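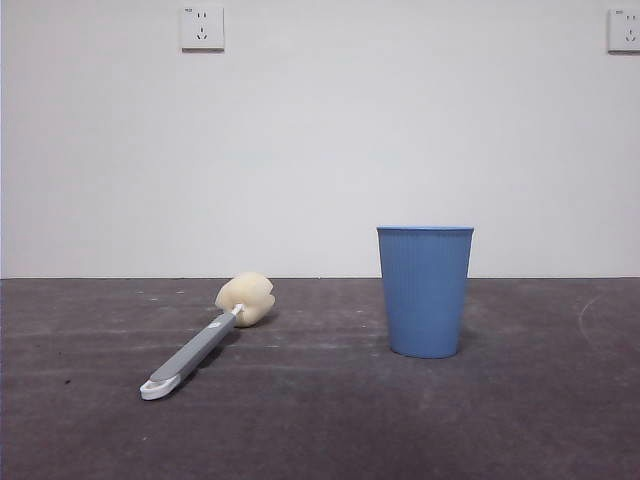
Chapter 3

Standards and Why We Are Stuck With Them

Learning aims
By the end of this chapter you should be able to:
explain what economists mean by a standard
tell a network effect from an ordinary saving in cost
describe lock-in and give a case of it from your own home
say why the better design does not always win

3.1 The drawer

Most households own a drawer. It holds chargers for telephones that went to landfill years ago, a travel adaptor bought in a hurry at an airport, and a lead that fits nothing. People who would throw out a perfectly good chair will not part with the lead. They have a feeling that the thing it fits is still somewhere in the house.

The drawer is a small museum of failed agreement. Every item in it was made by a sensible firm that had picked a sensible shape, and the shapes do not match. In this chapter we ask how such shapes get chosen, who pays when they differ, and why it is so hard to change them once everybody has bought one.

A standard, for our purposes, is any rule about how things fit together that is followed by more than one maker. It may be written into law, as with the side of the road we drive on. It may be printed in a long document that costs more than this book. Or it may simply have happened, in the way that paths happen across lawns.

3.2 The Rornel hose war

Consider the town of Rornel, where two firms sold garden hoses. Salari made a fitting that pushed on and clicked. Stevden made one that screwed. Gardeners who tried both preferred the click, which was quicker and could be done in gloves. Stevden, however, had started two summers earlier, and by the time Salari opened its doors, 88 of every hundred outside taps in the town already had a thread on them.

Salari cut its price by 14 per cent. It sold a great many hoses to people moving into new houses and hardly any to their neighbours. A household with a Stevden tap, a Stevden sprinkler and a Stevden reel was being asked to replace all three in order to enjoy a click. It also borrowed its hose from next door now and then, and next door screwed.

The last of these points is the network effect: a thing becomes more useful to you as more people use it. The one before it is a switching cost. Put the two together and you have lock-in, a grand name for putting up with something.

Key term: Lock-in. A state in which users stay with a product or standard that they would not choose if they were starting afresh.

Salari then did what it might have done at the outset, and sold an adaptor. It was ugly and it leaked a little. It also brought in over 77 per cent of the firm's profit in the following year, and the hoses were kept on largely for the look of the thing.

3.3 Before you read on

Look in your own drawer. Choose one item and write down what it once joined to what, who decided on its shape, and what it would have cost you at the time to pick a rival. Keep your notes, as we shall return to them in section 3.6, where the Maillard model of adoption puts some figures to the problem. If you do not own a drawer, ask a relative. They will have two.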